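Preparing Stems for a Remix Exchange

Applies to: any workstation that can bounce 24-bit WAV files
Last revised: July

This page covers how to export a finished dance track as stems so that a remixer can open them in a different program and have everything line up. The steps were written for Zilel but the menu names are close in most other software. Mixing and mastering are not covered.

Before you start

Save a copy of the project under a new name and work only in the copy. Add the word STEMS to the end of the file name. Check that the tempo is fixed. If the track has a tempo change, write down the bar where it happens and export a MIDI file of the tempo map along with the audio.

A large session can stall a slow machine during export. Freeze any synth tracks that use heavy oversampling, and close the sample browser. If playback drops out, raise the buffer to its highest setting. Latency does not matter at this stage.

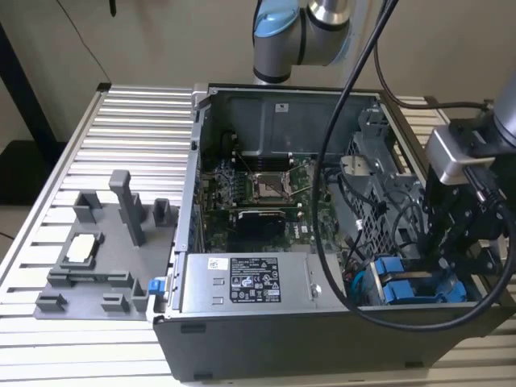 Desktop tower on its side, side panel off, power supply across the case.

Step 1. Clean the master channel

Bypass the limiter, the bus compressor and any stereo widener on the master. Leave the master fader at zero. If the kick is triggering a sidechain, keep the sidechain on the tracks it affects, and also print a second version of those tracks without it. The remixer will usually want a new kick pattern, and a pumping pad that follows the old one is hard to use.

Step 2. Group the tracks

Most sessions reduce to 14 stems or fewer. A workable set for a vocal house track:

Kick
Snare and claps
Hats
Percussion
Bass
Guitar
Chords
Pads
Lead
Effects
Lead vocal, dry
Lead vocal, wet
Backing vocals, dry
Backing vocals, wet

Do not combine the kick with anything else. Do not combine bass and chords even if they come from the same patch.

Step 3. Set the export range

Every stem must start at bar 1, beat 1, including parts that only play in the last chorus. Set the left locator there. Set the right locator 2 bars past the final sound so that reverb and delay tails ring out. Turn off "trim silence" if it is listed.
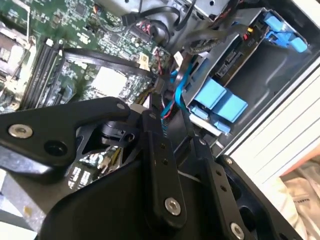 With the locators set, open the export window and choose "all groups as separate files." Use WAV, 24-bit, at the sample rate of the project. Do not convert the rate and do not add dither. Turn normalize off. Normalizing changes the balance between stems, and the remixer then has no way to rebuild the original mix.

Step 4. Name the files

Use this order: artist, title, tempo, key, part. For example:

Listton_Ghorbani_122_Am_Bass.wav

Avoid spaces and slashes. Put the tempo in every name, since files get separated from their folders.

Step 5. Check the result

Create an empty project at the same tempo. Drag in all the stems at bar 1 and play them together with the faders at zero. The sum should match the original with the master effects bypassed. To test this, import a full bounce of the STEMS project, flip its polarity and listen. Parts with random modulation, such as a free-running chorus, will not cancel fully. Anything else you hear is a missing or doubled part. Mute the extra sidechain and dry versions first.

Step 6. Pack and send

Put the stems, the tempo map and a reference MP3 in one zip file. Trinix accepts uploads up to 3,028 MB. Split the vocals into a second zip if the total is larger.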